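Section 3: Setting Up Your Evening Wind-Down

Welcome back! If you have worked through the first two sections, your Plemonon bedside unit is plugged in, charged and talking to your phone, and you have told it a little about when you like to get up. Now we come to the part most people bought it for, the wind-down itself: a slow stretch of dimming light, a breathing guide and (if you want it) a bit of quiet sound to see you off to sleep.

Please set aside a quarter of an hour or so for this, preferably in the early evening while you still have some patience left. You can do it at bedtime, of course, but fiddling with menus in bed is a fine way to wake yourself up again.

Before you start

Have a glass of water handy, put on whatever you usually wear in the evening, and sit or lie where you mean to do the wind-down. The light should be at arm's length and a little below eye level. A nightstand is ideal, though Anum Awan, who wrote the breathing programs for us, keeps hers on a low bookshelf across the room and swears by it.

Setting your times

1. Press the round button once. The ring will glow amber.

2. Turn the dial until the display shows the time you would like to be asleep. Try to be kind to yourself here. If you normally drift off at 11:30 p.m., choose 11:15, and leave 10 o'clock for some later month when you have worked your way down to it.

3. Press the button again to save. You will hear one soft chime.

4. Turn the dial to choose the length of your wind-down: 15, 30 or 45 minutes. We suggest 30 for the first couple of weeks.

5. Hold the button until the ring blinks twice. Your times are now stored, even if the power goes out.

Note: If the ring turns white instead of amber at step 1, the unit is still in morning mode. Hold the button until the light goes off, let go, and begin again.
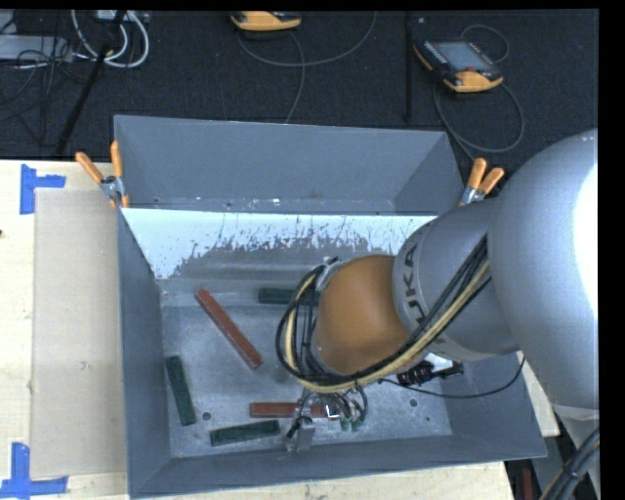

KUKA robot arm over a gray metal bin.

Choosing a breathing guide

The light can rise and fall to lead your breath, and there are three patterns to pick from. They are named after places, for no better reason than that we liked the sound of them.

Dostholm is the slowest, with a long breath out and a short rest at the bottom. Jasville is an even breath, the same in as out, and it suits beginners very nicely. Yazıcı starts at an ordinary pace and stretches little by little, so you hardly notice that you are slowing down.

6. Tap the top of the unit twice to open the guides.

7. Turn the dial to move between them. Stay with each one for several breaths before you decide – the first two or three always feel a bit odd.

8. Press the button to keep the one you like.

Caution: Never strain to match the light. If you feel dizzy, short of air or tingly in the fingers, stop following it and breathe in your own way until you feel like yourself again. If you are pregnant, or have a heart or lung condition, please talk with your doctor before using Dostholm.

Adding gentle movement (optional)

Some of us can't lie still straight after a busy day. For those evenings there is a short stretching sequence, put together by Ifigeneia Sfakianakis, that you can do on a rug or right on top of the covers.

9. In the phone app, open Evening and choose Stretch First.

10. Pick Seated or Lying Down. Seated is easier on stiff knees.

11. Tap Save. The spoken directions will play before the breathing guide, and the light will wait for you.

Note: Spoken directions use 740 MB of space on your phone. You can remove them at any time under Storage without losing your settings.

Caution: Do not place the unit on bedding or under a pillow, where it can overheat, and keep the cord well away from where you will be stretching.

If you change your mind halfway

Tap the top once to pause and once more to carry on. To end the session for the night, hold the button until the ring goes dark. Your morning light will still come on at its usual time.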